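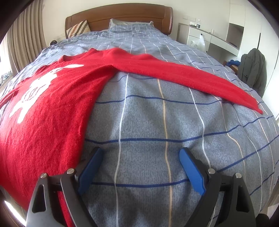
Hajar Ait Brahim
Home and Laundry Columnist

Folding a sweater for a machine to copy

I have folded sweaters for a living and I have folded them for love, and until this spring I had never been asked to fold one with a pair of hand-held grippers so that a robot could learn it from me. The Claltiseck people call this gathering examples. I call it laundry at half speed. Still, a few readers have signed up for the same work at home and wrote in for tips, so these are mine, doubts included.

Lay it flat on the bed first
A bed is kinder than a table if you work from the foot end. Pull the duvet as smooth as it will go. A plaid one is handy, as you can square the hem to a line. I was told the pattern makes no difference to the learning. Maybe so, but it makes a difference to me.

Sleeves before anything else
Bring each sleeve in across the front and let go of it completely before you reach for the next. Knits are the hard case. A fuzzy one grabs at the bedding, and if you drag the cuff the whole front comes along with it. Lift, then move.
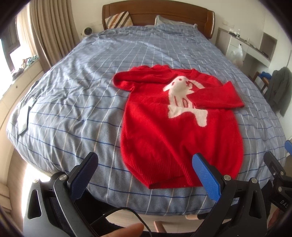
Don't tidy with your fingers
You will want to. A corner flips up and your hand is halfway there before you remember that the grippers are supposed to do everything. If you fix it by hand, throw that try out and start over. I kept 9 of my first 16, and I was being generous with two of them.

Vary the starting mess
The instructions from Claltiseck ask for a different layout each time. Good advice, poorly followed. After an hour everybody's "random" heap looks the same. Turn the sweater sideways, tuck one sleeve under, start with it hanging near the edge of the mattress. Real laundry does not arrive with its neckline facing the headboard.

Pinch the cuff, and take a small pinch
Ribbing holds better between the pads than the looser knit of the body. Raise the sleeve high enough to clear the bed before you carry it over.

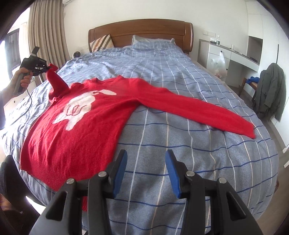

Go slowly on the way down, too, or the sleeve lands in a twist and you'll have to straighten it out with the other gripper.

Will any of this put a folding robot in my bedroom? I have my doubts. The robot would be learning my folding, for one thing, and my sister refolds everything I give her. I'd also like to see it meet a fitted sheet. But the tries where I was careful did look better than the ones where I hurried, and if you're going to do the job, stop when your wrists get tired and leave the rest of the pile for tomorrow.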